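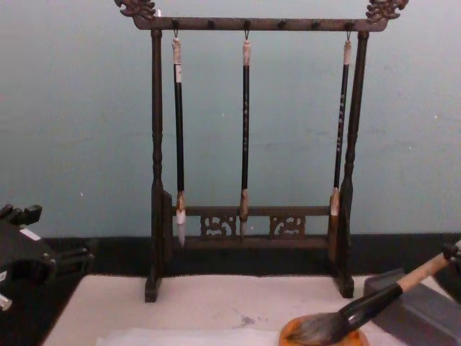

Dean Oakley wrote:

> Sorry to go against the grain, but I'd never put a brush away lying flat after washing. Hang it tip down and the water runs out through the point. Leave it flat, or worse, stand it in a jar with the hair upwards, and the water creeps back into the ferrule, the glue goes, and one morning the whole tuft stays behind in the ink. A rack costs less than two decent goat hair brushes. I've had mine since February and haven't lost a brush yet.
>
> The Lockwood one with the dragons is the one I'd go for. Six pegs, plenty for anybody.

Dean,

February to now is six months. I have brushes that went four years in a roll-up mat on a shelf and haven't lost their hair either, so I'm not sure what either of us has proved.

I'll give you the jar. Hair upwards while it's wet is daft and I don't think anyone on this list still does it. But flat on a folded towel, with the tip squeezed and shaped first, seems to me to do the same job as hanging. How much water is left to run anywhere once you've pressed it out properly? I suspect most of the brushes people blame on flat drying were never rinsed up near the ferrule in the first place. Old ink sets hard in there and splays the hair. A rack won't cure that.

Other grumbles, in no order:

The loops. Half the brushes I own came without one, or with one so thin it gave way within the year. A rack is no use to a brush with no loop, and I'm not drilling into the end of a handle to please a piece of furniture.

The height. Before anybody orders, measure the longest brush from the loop to the tip and add a bit for the hook. My big Fernero brush would be sitting with its nose on the mat under most of the racks I've looked at, and a bent tip is what we're all trying to avoid.

The hooks. If they slide or swing, two wet brushes side by side will touch. I'd leave a peg free between them, and then your six pegs are really three. I have 27 brushes. You can do the sum.

The dragons. I've nothing against them, and dark wood looks well on a white felt. But the carving is what you're paying for, and it will want dusting with (I suppose) another brush. The plain one from Firov does the same work with a straight bar.

What I would like is for somebody to test it. Take two brushes of the same make and age, wash them the same way, hang one and lay one flat, and write in after a winter. The Garnness group meets every fortnight and gets through enough ink to make it a fair trial. I'm willing to put in a pair of mixed hair ones I don't much care for.

If the hung one comes out better I'll buy a rack and say so here. Until then mine are staying on the towel.

Has anyone got a spare loop or two, by the way? The thin red cord sort, not elastic.

Margaret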